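How to Square Up and Mark a Large White Board Before Cutting

A crooked layout line can't be fixed with a careful saw. Most of the gaps in cheap shelving start at the marking stage, so take your time here. The steps apply to any sheet with one decent factory edge.

What you need

A tape measure, a long straightedge, a framing square, a sharp pencil and masking tape. For melamine or painted board, add a utility knife.

1. Pick your reference edge

Sight down each long side and choose the straightest one. Put a strip of tape along it and write REF on the tape. Every measurement comes off this edge.

2. Check the corner

Set the square against the reference edge and look for light along the short side. If the corner is out, draw a new square line 1/4 inch in and treat that as the end of the board.

3. Mark the lengths

Measure 24 inches from the end and make a small V, with the point on the exact spot. Do the same at the far side, then join the two points. Hook the tape the same way each time – a loose hook can cost you 1/16.

4. Allow for the blade

Shade the waste side of each line. For several pieces from one sheet, mark and cut one, then measure the next from the fresh edge. If you lay out all the lines first, add the blade width between pieces.

5. Check the diagonals

On any rectangle, measure corner to corner both ways. The two numbers should match. If one reads 41 and the other 41 1/8, go back to step 2.

6. Score the line

On coated board, run the knife along the straightedge with light pressure, then again a little harder. This keeps the surface from chipping on the top side.

Pencil comes off most white coatings with a damp cloth. Ink does not, so keep pens away from the good face.

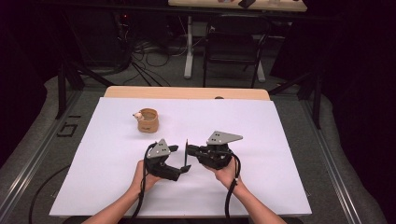 Large white board on a work table.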